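GEO 6: Regions and Travel
Handout 6. Islands, distance and the visitor

Read this before the seminar and bring it with you. We will use it alongside the map sheet from Handout 5.

6.1 What counts as an island destination

For this unit an island destination is any inhabited island where visitors stay at least one night. Day-trip islands are dealt with in Handout 7. The size of the island does not matter. What matters is how people get there, how long it takes and what they find open when they arrive.

The main case is Marulanda, the outer island in the Totent group. It lies 200 km from the mainland port of Jollura. The ferry takes 22 hours, because it calls at the smaller islands on the way. There is an airstrip, but it is short and closes in strong crosswinds. The highest point is Mount Itance, at 1,674 metres, and the cloud that sits on it from April onwards keeps the eastern side green and the western side dry.

6.2 Distance and cost

Distance on a map is a poor guide to how remote a place feels. Two islands the same distance from port can differ a great deal if one has a daily boat and the other a weekly one. In your notes keep these three apart:

Map distance: the straight line, in kilometres.
Time distance: door to door, including waiting.
Cost distance: the full fare, including a night in port if the timetable forces one.

Marulanda scores low on the first and high on the other two. Goods are affected in the same way as people. Nearly everything in the island shops comes by ferry, and freight is charged by volume as well as weight, so light, bulky things can cost more to send than small heavy ones. Clothes and packaged food are common examples in the reading.
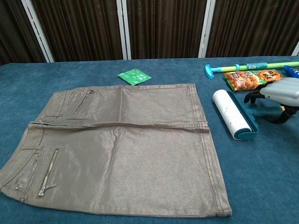
Fig. 1. Skirt with a slanted zip pocket, laid flat, with household items to the right.

6.3 Seasons

Most visitors to Marulanda come in the dry months. Hotels on the western side fill first. The eastern side has walking paths up Mount Itance and fewer beds, and it gets its trade from people who stay longer.

A short season causes two problems. Wages are paid for part of the year only, and buildings, water tanks and boats have to be large enough for the peak and then stand half used. Some islands try to spread the season with festivals or walking weeks. Results are mixed, and the ferry timetable is often the limit.
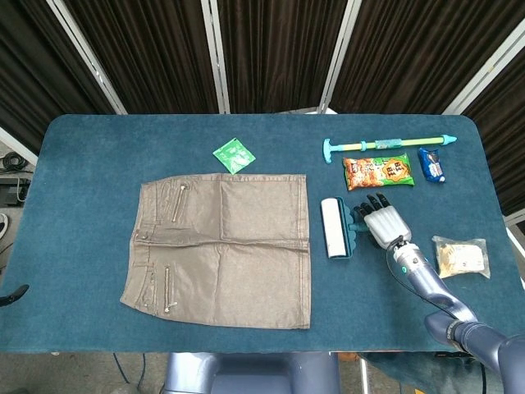 Water is the other limit. The western side depends on tanks filled by winter rain, and a hotel guest uses far more than a resident. When you compare islands, always check where the water comes from before you look at bed numbers.

6.4 For the seminar

Choose one island from the map sheet, other than Marulanda. Work out its map distance and time distance from the nearest mainland port. Write half a page on which of the two tells you more about its visitors. Bring a copy of the timetable you used.

Terms to know: gateway port, time distance, peak load, rain shadow, length of stay.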